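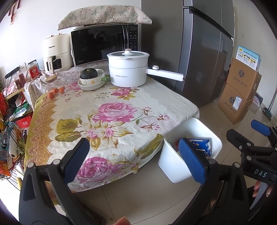
19th July

Second pass at the episode filter. The change from last week is that an episode is now split at gripper width rather than at hand speed. A segment starts when the jaws begin to close and ends when they have opened again and stayed open for 5 frames. Speed gave too many false cuts: anyone who hesitates over a pot lid produces three segments where there should be one.

Ran it over the Cakemar kitchen set, 400 episodes, all two-handed. The left and right streams are segmented separately and then merged where they overlap. Merging is the weak part. If one hand holds a bowl still while the other lifts something out of it, the holding hand gives one long segment and swallows everything the other does. I have left this alone for now and written the overlap length to the log so that it can be cut later.

Trained the small policy on the filtered set and on the unfiltered set, same seed, same number of steps. Validation loss is lower on the filtered set, but the validation episodes went through the same filter, so the comparison is worth very little. Should have held them out first. Have now done so and restarted both runs. They will not finish before tomorrow.

Torben Brinkmann looked at the pose tracks in the afternoon. His view is that the drift we keep blaming on the filter comes from the visual tracking, and that shiny surfaces are the cause: oven doors, glass lids, fridge fronts. When a large part of the view is reflection, the tracker picks up points that move the wrong way. He masked the glass by hand in 4 episodes and the drift dropped in all of them -- not enough to report, enough to try properly. A printed tablecloth seems to help, as it gives the tracker plenty of fixed detail close to the jaws. The plain worktops in the Drostdale set are the worst we have.

To do:

- rerun the merge with holding segments kept apart
- mask glass automatically, first on Drostdale only
- ask Fallside whether their width readings are filtered before they reach us
- rename the log columns, Ackermann's script still expects the old ones

Disk on the second machine is nearly full again. Moved the raw video from the spring off it and kept the pose files. The checksums matched on all but 2 files, which I am copying again tonight.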